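When a grip fails quietly

I keep this blog chiefly as a record of matters that do not fit into a formal report. The entry for 21st March concerns the finger pads on our hand-held grippers, and a fault which we ought to have noticed sooner than we did.

The work on the Dellura project is simple to describe. A person wears or holds a pair of grippers and performs ordinary tasks at a table. The movements are recorded and later used to teach a robot arm the same task. The present task involves white plastic boxes, which are smooth and offer very little for a finger to hold.

During a review of 137 recordings, 38 were found to contain a slip of some kind. In most of these the box turned slightly between the fingers and the operator corrected it without stopping. Such a correction is natural for a person, but it is harmful in a recording. The robot learns the correction as though it were part of the task.

Our first suspicion fell on the tracking software supplied by Skaton, as a small error in position can look very much like a slip. A day was spent on that question and the software was cleared. The grippers themselves were examined only afterwards. 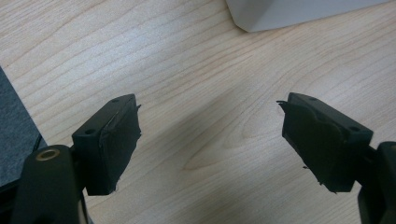 The pads had been in service since June and had not been entered on any inspection list. The screws and the arms were checked weekly, in accordance with the Grurker handbook, but the pads were regarded as part of the finger and were passed over. A worn pad still closes and still lifts a light object on most attempts – and so no alarm is raised. I consider this the more serious part of the fault. The wear itself was to be expected.

There is also a question of safety. A plastic box that falls on a table does no harm. The same fingers on a powered arm, holding something heavier, would be another matter, and the arm would have no means of knowing that its hold was poor. For this reason all powered trials were suspended until the pads had been replaced.

The tests on the bench were continued by hand. Boxes were picked up by the lid, by the rim and by the corner, the last being the grip most often associated with a slip. 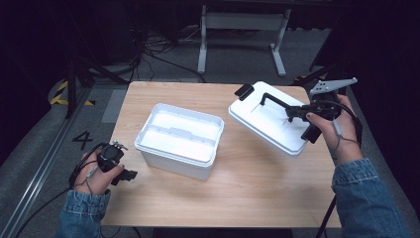 Hand-held trial with the white storage boxes, one gripper in use at a corner of the lid.

The following changes have been adopted. Pads are to be examined at the start of every session and replaced after 8 sessions, whatever their condition. A pad with a loose or torn edge is to be removed at once. Replacement pads will be ordered from Mạch in matched pairs, and the date of fitting will be written in the session log. The affected recordings have been set aside and will not be used for training.

One point remains open. Two of the slips took place very early in the period, when the pads were new, and wear cannot account for them. I shall return to these when the next set of recordings has been reviewed.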